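About Nerumer

Nerumer packs snack boxes for offices, schools and family parties. Chaimae Morsy started the business at her kitchen table, and we moved to our present unit on Grutetti in July, after the orders outgrew her hallway.

Every box is filled by hand — sweets at the bottom, larger packets on top. Our small box holds 60 pieces and the large one holds 80. We keep 268 kinds of snacks on the shelves and add new ones when customers ask for them.

What goes in a box

Wrapped candy, small snack packets and a few things people may not have tried before. Tell us about allergies when you order.

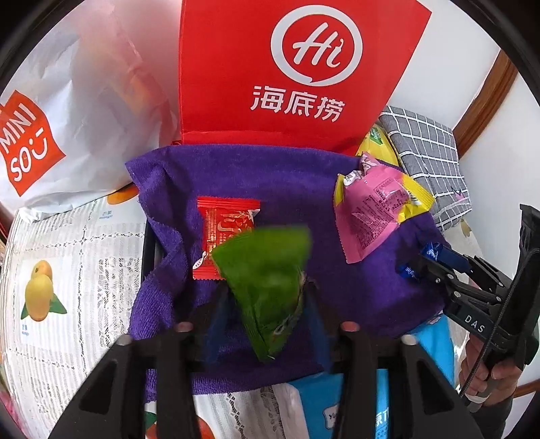 Orders and pickup

Order by 3 p.m. for pickup the next morning. Use the side door on Abou Zeid, Unit 496.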